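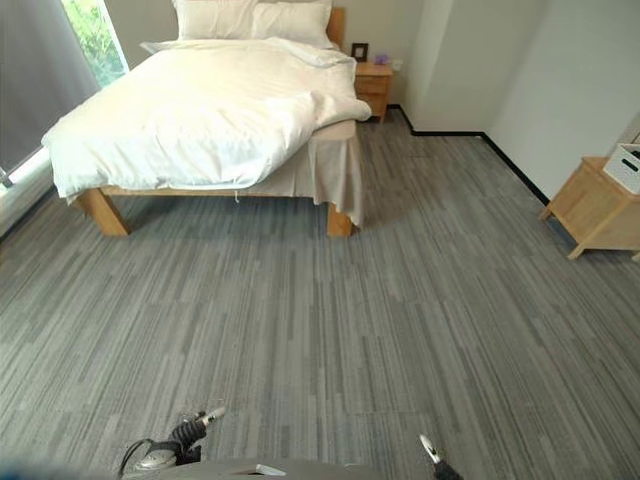 Anyone who has ever fought a duvet back onto a double bed at ten in the morning, with six more rooms waiting down the hall, will have some sympathy for what Vukonia is trying to do. The company has begun taking orders for Oda, a bedroom service built around a humanoid robot that smooths duvets, sets pillows and straightens the cloth that hangs down around the mattress, and it is aiming squarely at small inns and guesthouses that can't find enough help on a weekday.

Oda isn't sold outright, at least for now. Places that sign up pay $541 a month, and that covers the robot, its repairs and a phone line to a real person, which plenty of innkeepers will be glad to hear. There's also a one-time setup charge of $3,000 (ouch, for a place with a handful of rooms), and for that a Vukonia crew comes out and spends two days walking the robot through the house, room by room, bed by bed.

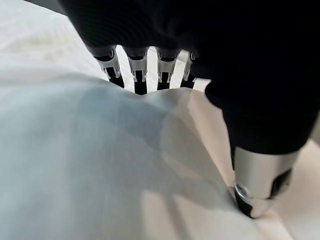
Soft things are the hard part, says Rosine Masson, who heads the bedding work at Vukonia and has clearly spent a lot of her life thinking about pillows. A box keeps its shape when you pick it up, she points out, but a duvet is a different object every time you touch it, and a hand that squeezes too lightly comes away with nothing while a hand that squeezes too hard drags the whole bed along. Her team went with jointed fingers and a thumb because so much of making a bed comes down to pinching an edge and feeling your way along it, the way most of us do without giving it a thought.

She is frank about the speed. A practiced housekeeper will beat Oda to the door every time, and Vukonia suggests letting it work through the empty rooms while people take care of the bathrooms and the stairs, which it doesn't do at all. Fitted sheets are on the list for later in the year – she wouldn't be pinned down on when. 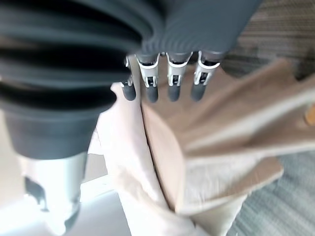

Robotic fingertips meet the folds of a beige cloth.

One of the first to put her name down is Setsuko Ogura, who runs the Cadora guesthouse in Ustik and has made most of its beds herself for longer than she cares to say. She had a demonstration in February and came away interested, a bit amused and not entirely sold. Her main worry was the floor. Older houses have rugs, sills and odd corners, and she wanted to know how a walking machine would manage them on a busy changeover day.
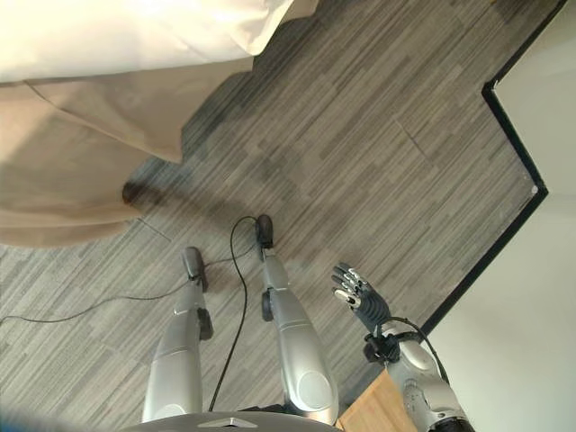 Vukonia's answer is that the setup visit includes a good look at the floors, and that loose rugs should be taken up before Oda goes in. Carpet tile and low-pile carpet are fine, according to the company, and deep shag is a no. The robot also wants a clear path along both sides of the bed, so a tightly packed attic room may have to stay on the human list for a while yet.

Ogura has taken a four-month trial, which is the shortest one on offer, and she plans to keep her regular Friday helper on right through it. Vukonia says other trial places are still open to inns near Ustik, with the setup charge payable when the crew arrives.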